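From: Raelene McPhee
To: Karnero Home Bakers list
Date: Friday, February 22, 2019
Subject: Re: [bakers] Coiled rolls coming out like garden slugs

Vaughan Goodwin wrote:

> Third try at the coiled rolls from the January handout and I am
> ready to go back to sandwich loaves. I cut the strip, wrap it
> round, pinch the ends, all as written. They look great on the
> tray. Then they go in the oven and the coils melt into each other
> and I get a smooth tan slug with a seam. My wife was kind about
> the first batch.
>
> Dough is 600 g bread flour, the usual yeast, milk, an egg,
> butter. Second rise is an hour on top of the fridge. Do I need
> the metal forms that Ilham has? I would like not to own any more
> metal forms.
>
> Vaughan

Vaughan,

You don't need the forms. Ilham's are lovely and I have borrowed them twice, but they are for the hollow kind you fill with cream. For a solid roll you wrap the strip around a core of the same dough, and the core is where I think you're coming unstuck. The handout gives it one line, near the bottom, after the part about washing up. I wrote the handout, so go ahead and say it.

Roll the core first, as thick as your thumb, and put it in the fridge for 20 minutes while you deal with the strip. A cold core holds its shape while you wind. A warm one squashes and stretches, and by the last turn you're wrapping a strip of dough around a rumor.

Then the strip. Roll it out long and let it rest under a towel before you wind, or it will spend the whole rise trying to get back to being short. Wind on a slant, with each turn just touching the one before. Don't pull. If you pull, the rise has nowhere to go but sideways, and that's your slug. Tuck the tail underneath and set the roll down on top of it. Pinching the ends makes a point, and the point burns.

The top of your fridge is the other suspect. Mine is warm enough to grow orchids. An hour up there is too long for something this small, and an overproofed coil has no edges left to show. Try the counter, and start poking at 34 minutes. (Corey asked me at the last meeting why 34. I had written 30, it wasn't ready, and I went back four minutes later. Science!)

On color: if you paint the whole thing with egg it all browns the same and you lose the stripe, even when the shape is good. I leave the outside of each coil bare and run a thin brush of yolk and milk down in the grooves. It is fiddly and I complain the entire time. You get pale ridges with the gold in between, and people assume you went to school for it. Pull them early. They will look underdone to anyone raised on dark crust, and Hawi will tell you so, as she has told me — more than once, with her mouth full.

Your flour and butter sound fine. I wouldn't touch the dough until you've fixed the winding. Change one thing at a time, or you'll have a good roll and no idea how you got it, like me and the Skenley buns of 2016.

Two other bits of business. I'm bringing the rolling pins back to the March meeting, all of them, including the one with the loose handle that came to me that way. And whoever has my bench scraper, the green one, I'd like it home.

Send a report when you've done batch four. Slugs welcome. They make very decent bread pudding.

Raelene

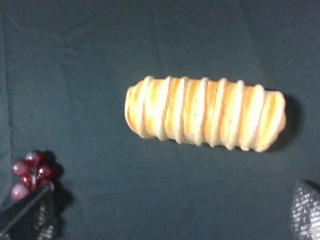
P.S. Grapes go well with them, if you're feeding people. So does butter, but you knew that.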